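Robot Learning Lab, Unit 6 handout
Demonstrations: what the wrist markers give you and what they leave out

Read this before you start your project plan. Bring a printed copy to lab, with your objections in the margin.

The class project this term is called Lidik. Each team picks one household or warehouse task, records people doing it by hand, and trains a policy on the recordings. Last term most teams picked something with blocks and got pretty graphs. This term blocks are banned. The default task is opening a taped cardboard box with a blade, and you need my permission to do anything else.

6.1 Why a box

People assume this is an easy task because they have done it all their lives. I would ask you to hold off on that opinion until you have tried to write down the steps. One hand holds, the other cuts. The holding hand has to press hard enough that the box stays put and still keep clear of the blade. The cutting hand has to find the seam, get the tip through the tape, and follow the joint between the flaps without going deep into whatever is packed inside. Hardly any of that is in the position of the wrists, and wrist position is most of what our system records. 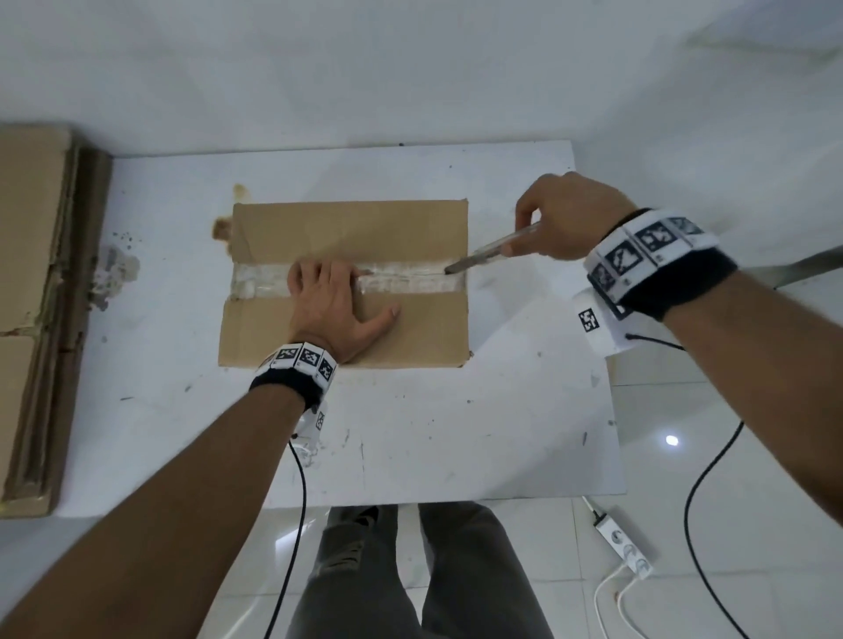 A comment left on the draft of this section: I don't buy that wrist position is such a poor signal. If the wrist path is clean and the camera sees the blade, the policy can work out the rest. Teams spend weeks worrying about force and never get a baseline running.

Fair enough, and you should get a baseline running first. But "can work out the rest" is exactly the claim you are being graded on, so test it. The usual result is a policy that copies the shape of the motion very nicely one inch above the tape.

6.2 What is in one recording

Video from the head camera. A pose for each wrist, computed from the square markers on the straps. Nothing for the fingertips. Nothing for pressure. If a marker turns away from the camera, the pose on that side comes from the other markers or is filled in by the software, and the filled-in stretches look smooth and trustworthy when you plot them. Do not trust them. Plot the raw detections next to the filtered track and see where they part ways.

6.3 Changing the tool

A long knife and a box cutter are two different tasks as far as your data is concerned. The distance from the wrist to the tip of the blade changes, and so does the angle of the hand. Several teams have mixed both in one training set and called it "diversity" in the report. Maybe it is. Train on each alone, then on the mix, and show me all three numbers before you use that word.

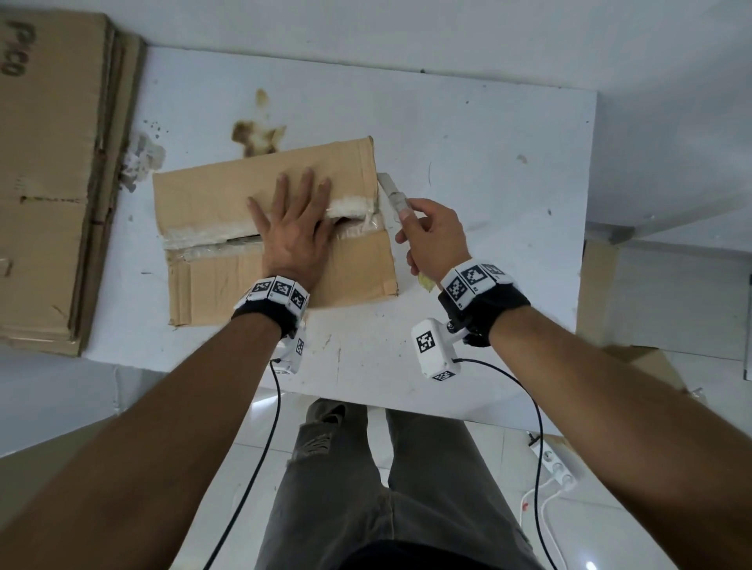 Page last changed: 18 Feb 2025

6.4 How many recordings

The target for each team is 200 usable ones. Usable means the tape is cut along the joint and both wrists can be tracked from start to finish. Team Urkonside turned in 613 last year and kept 318 after checking. Team Dedier turned in 155, kept nearly all of them, and had the better policy on the test boxes. I would not build a theory on two teams, though people in the June review tried.

Keep the failures in a separate folder. You will want them in Unit 8.

6.5 Questions for your lab notebook

Pick a recording and mark the moment the blade first touches the tape. Have a teammate do the same without looking at yours. How far apart are you?

Cover the video and look only at the wrist tracks. Can you tell cutting from hovering?

The Tsai toolkit prints a "demo quality" score after every upload. Find out what goes into it - the source is in the course folder - and say whether you would defend it in front of the class.

Notebooks are due at the start of the next lab. Blades stay in the lab drawer.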